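Progress report: Trornbridge kitchen manipulation study
Prepared for the Hivgate program office by Hala Issa
Reporting period ending September

Summary

Work in this period went into the simulated kitchen tasks. The data collection target of 3,000 demonstrations has not been met. We have 2,248 that pass our checks, and the shortfall is explained below. The training code is finished and the first policy results are in. Spending is within the approved budget and we are not asking for a change to it.

Work completed

The scene generator now varies wall color, counter material, cabinet finish and the placement of the appliances from one episode to the next. Krisztina Rácz rewrote the placement code after we found that the earlier version put objects too close to the back wall, where the arm could not reach them without a collision. The new version tests reach before an episode is accepted, so fewer episodes are thrown away later.

We also replaced the contact settings for small parts such as knobs and buttons. Under the old settings a light press could pass straight through a button without registering. Demonstrations recorded with those settings were removed from the set, and this accounts for most of the gap between the target and the current count.

The blender tasks were added in the second half of the period. They use the same arm and the same control rate as the faucet and drawer tasks, so results can be compared directly.

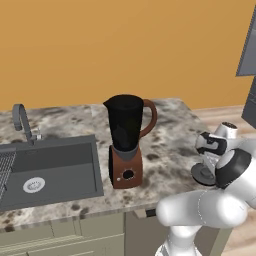 Figure 1. Simulated kitchen for the blender tasks, with the arm at the right end of the counter.

Results so far

We trained 2 policies on the same demonstrations. The first, Gondar, predicts one action at a time. The second, Hakim, predicts a short sequence of actions and replans before the sequence runs out. Both were tested in kitchens that were held out of training.

Hakim did better on every task where the arm has to approach a small target, and the blender button showed the largest difference. Gondar tended to stop short of the button and drift sideways. On drawers and cabinet doors the two policies were close enough that we do not want to claim a winner until we have repeated the runs with new random seeds.

Wall color made little difference to either policy. Counter material mattered more than we expected. Both policies lost accuracy on speckled stone, mostly on the small targets. Our working guess is that the vision encoder confuses small controls with spots in the stone pattern, but we have not tested this yet.

Problems and delays

The main delay came from the contact settings described above. A second, smaller delay came from rendering. The shared machines were fully booked for part of the period and jobs waited overnight. We have moved rendering to the evening queue, which starts at 8 p.m., and the backlog is now cleared.

Plans for the next period

Collect the remaining demonstrations, starting with the blender and faucet tasks.
Repeat the Gondar and Hakim comparison with 4 random seeds per task.
Run a separate test on counter materials, with plain and speckled surfaces in otherwise identical kitchens.
Send the scene generator to the program office for review, along with setup notes.

Krisztina will lead the counter material test. Questions about the data set or the budget should go to Hala.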